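Magazine > Food & Drink > Features

Print this article
E-mail to a friend

The fizz and the beaker

Why I've gone back to drinking cola out of pink plastic, and what I learned at the tasting table

By Leena Peltonen

My grandmother kept her tumblers in the cupboard over the cooker, where they got greasy, and one of them was plastic and enormous and mine. Everyone else had glass. I had the plastic because I was six and had form with glass. On Sundays I was allowed cola in it, which never came more than a third of the way up, and I'd put my whole face in and breathe the bubbles until I sneezed. I've been thinking about that beaker a lot lately, and I blame Enda McGrath.

Enda used to run the bar at Cronin, the long thin place by the canal that did good toasties and terrible coffee. He now spends his days fretting about cups. I mean that kindly! He went to work for a little tableware outfit called Kusidel, who make beakers and bowls for cafés and school canteens, and he has become the sort of man who turns your mug over at a dinner party to see how the base is finished. In the spring he rang me and said did I want to come to a tasting. I said yes before asking of what. It was fizzy drinks. It was the same few fizzy drinks, over and over, out of different things.

I should say where I stand. I'm a can person. I like the crack and the hiss, and I like the cold of the metal on my lip, and I have always thought that people who pour a can into a glass are putting on airs. My husband pours. We have been married a long time and have simply agreed to leave it there.

So I sat down ready to be smug, and the first thing Enda did was make us drink straight from a can while holding our noses. Try it at home. You get sweet, you get prickle, you get a bit of sour at the sides of your tongue, and that's your lot. Then you let go of your nose and in comes all the rest of it, the spice and the lemony business. His point was that when you drink from the can your nose is parked over a flat piece of metal with a small hole in it. Most of the smell stays indoors. Pour the stuff out and you've got your nose right in the doorway.

"It's a soup through a keyhole," said Tomás Dunne, who was sitting next to me and had come for the free drinks. He teaches woodwork and had a very good jumper on.

The slim cans make this worse, or better, depending on how you feel. I've gone off and on them. They're lovely to hold, they fit in the side pocket of a bag, and you finish one before it goes warm, but there isn't much lid to get your mouth around and I always end up tilting my head back like a hen. A black one does look smart on a table, mind you. I'm shallow enough to reach for a black can before a red one if they're side by side in the fridge, and Enda says plenty of people do the same and will swear it tastes stronger.

Then came the pouring. We did a wine glass (silly, but nice), a straight highball, a china mug that made everything taste of Monday, and a paper cup from a petrol station. The paper cup lost its bubbles so fast that Tomás thought he'd been given the wrong one. Rough surfaces do that, apparently. Every little scratch and fibre is somewhere for a bubble to get started, so an old cup that has been through the dishwasher 564 times will froth up like a bath and then go quiet on you. A smooth new one holds on to its fizz far longer.

Which brought us to the plastic. I had assumed it would come last. Unai Manzano, who designs the shapes at Kusidel and talks with both hands, put down a tall beaker with a thick rolled rim and told us to take our time over it. And I'm sorry, but I loved it. The thick rim is the thing. A thin edge sends the drink to the tip of your tongue in a neat little stream, and a fat one makes you open up and take a proper mouthful, all froth, the way you did when you were six. It isn't refined. It's a great deal of fun.

Size matters too. Unai likes a big cup with a small drink in it — he says people fill to the brim out of habit and then wonder why there's a puddle on the tray. Leave a good gap at the top and the foam has somewhere to go, and the smell collects there, so you get a noseful before you get a mouthful. My grandmother and her stingy third of a beaker were ahead of the field. I told him so and he wrote it down.

The taper is a practical matter. Cups that narrow towards the foot stack inside each other, and they sit better in a small hand, but take it too far and they go over at the first elbow. He said he threw out 31 drawings before he got to one he could live with. I asked to see the other 30 and he went pink himself.

And then the colour, over which there was very nearly a row. Narayanan Reddy, who buys for a string of cafés and was the only one of us taking proper notes, was all for clear. He wants customers to see what they've paid for. I'm for pink. Pink makes a cola look darker and sort of mysterious from above, and you can find it in the long grass after a picnic. He ordered clear in the end, 3000 of them, and I like to think he looked a bit wistful while he signed.

I came home with two pink beakers in a carrier bag. They live on the open shelf next to the good glasses, which annoys my husband, and I've had my cola out of one most evenings. Half a can, poured down the side with the beaker tipped, then straight up for the last inch so you get a head on it. No ice, or one big lump if it's properly hot. I still open the can myself. I'm not giving up the hiss for anyone.

We're planning to do it all again in June with ginger beer, and Tomás has already asked what he should wear.

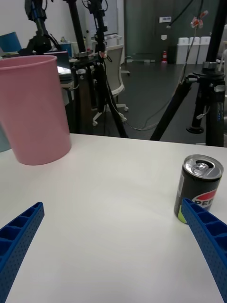 Big pink cup, slim black Pepsi: pour or swig?

Contact us | Copyright Nevar Magazines | Back to top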